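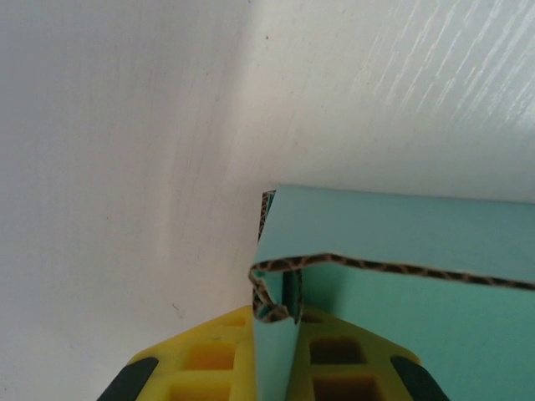
Thread: Counting part-timers in the July jobs numbers

noemi_c
The county report says Alvarado added 168 jobs in July. Does that include people who went from part time to full time at the same employer? The notes don't say.

bpons
No. It's a payroll count, so one person on one payroll is one job whatever the hours. Two part-time jobs get counted twice.

temi_abu
Not sure that's right for this report. The 1877 figure in table 3 is residents with work, and that comes from a household survey. Different thing.

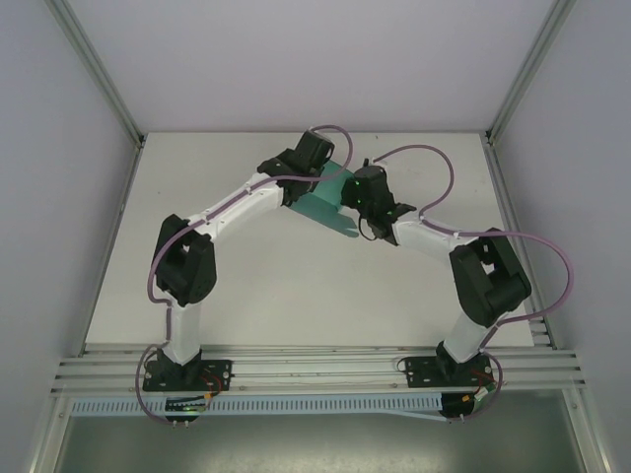
Two arms over a gray tabletop, grippers close together.

bpons
Table 3, yes. She asked about the 168, and that's table 1.

temi_abu
Table 1 has a footnote sending you to the survey for firms with under 180 staff. So it's mixed — at least for the small ones.

noemi_c
I see the footnote now. Callberg would be over that and Plostell under, so they may be counted differently?

bpons
I read it as a check on the payroll data. I still say payroll.

noemi_c
I've emailed the county. They said a revised version goes up 6th September.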